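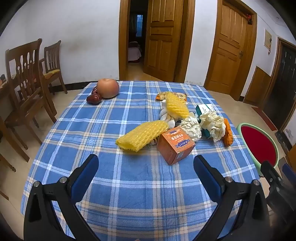
Robots and Automation, Unit 4
Handout to read before and after the demonstration visit
Prepared by Clementina Cunha

1. Purpose of the visit

In the first three units we spoke about robot arms that stand in a factory and repeat one path. The visit to Plomurine shows you the other side of the field, where a person works with a gripper in the hand and the recorded motion is later used to teach a machine. You will see clearing work on a household table: fruit, packaging, used paper, small boxes. It looks very simple. Please do not decide before the visit that it is simple.

Plomurine has its office in Moura, but the demonstration is given in an ordinary home, with a dining table, chairs and a tiled floor. The group from the Brostthorpe course made the same visit in December, and I have used their questions to improve this handout.

2. Words you need

Gripper: the part that closes on the object. In this unit it always means a gripper with two fingers.
Pad: the softer surface on the inner face of the finger. It touches the object, so its shape and friction matter more than the metal or plastic behind it.
Wide-angle view: the picture from a lens which sees much of the room at once. Straight lines near the border come out bent. You will notice this with chair backs and table edges.
Episode: one recording from the start of a task to its end.
Deformable object: an object which changes its form when you press it. Tissue paper, foam net and cloth are deformable. A small cardboard box is between the two groups, and we will discuss it.

3. Program

Meeting at the entrance, then a short introduction (15 minutes). After this the operator clears the table two times, once at normal speed and once slowly with explanation. Then each of you makes one trial with the gripper. We stop for questions before we leave. Please leave bags and coats in the hall, and do not put your own things on the table, not even a pen.

4. What to observe during the first run

Look first at the order of the objects. Which one does the operator take first, and is it the nearest one? Many people expect that the big things go first. Write down the order in your notebook without any comment. The comments come later.

Then look at the approach. A round fruit can be taken from nearly every side, but the fingers must be open wide enough and must go down on both sides of it. With a dried jujube the opening is small and the tips are doing all the work. A foam net, the kind that protects fruit in the shop, is light and easily pressed flat, so the fingers can close on it almost without resistance. It is worth asking the operator how she knows that she is holding it.
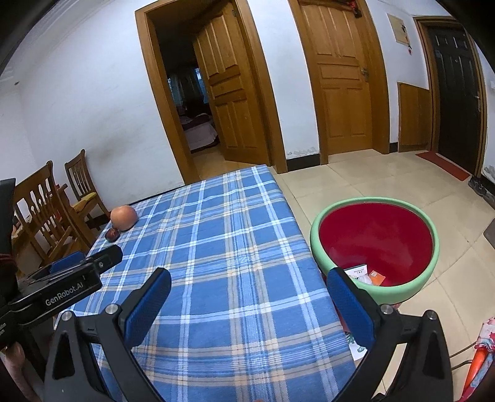
The second part of the movement is the transport. The hand goes from the table to the container on the floor, so the wrist must turn and the height changes a lot. Students usually watch only the grasp and forget this part. But for a machine which learns from the recording, the way down to the bowl is as important as the closing of the fingers. If the operator releases too high, a light piece of paper can fall beside the bowl. If she goes too low, the fingers can touch the rim.

Note also what is in the view while the hand is moving. The doors, the chairs and the floor are in the recording together with the task. A person ignores them immediately. A learning system has to find out that the chair is of no importance for picking up a tissue, and for this it needs recordings from many different rooms.

5. Some numbers for the calculation exercise

For the exercise we use two sets of episodes. Set A has 405 episodes, all from one room. Set B has 545 episodes, from 5 rooms.

a) Find the average number of episodes per room in each set.
b) Explain in a few sentences why the bigger set is not automatically the better one for a robot that will work in one room only.
c) Which set would you choose for a robot that must work in a home it has never seen? Give one reason against your own choice.

6. Your own trial

Hold the gripper as the operator shows you. Move slowly. Do not correct a bad grasp in secret - open the fingers, go back and begin again, and tell the person who writes the notes. A failed trial with a good note is useful for us.

The software on the laptop is called Dameo. It shows the view from the gripper and the opening of the fingers as a curve. You do not need to operate it. When the curve stops before zero, there is something between the pads. When it goes to zero and you believed you had the object, you missed it. With very thin paper the difference is hard to read on the curve, and I ask you to compare the curve with the view each time.

7. Report

Two pages, in pairs. Describe one object from the table, how it was grasped, and one way in which the grasp could fail. A drawing by hand is welcome - it does not have to be beautiful. Use your own notes and not the text of this handout. Bring the report on paper to the first lesson of Unit 5, and keep your notebook with you, as we will need the order of objects again for the planning exercise.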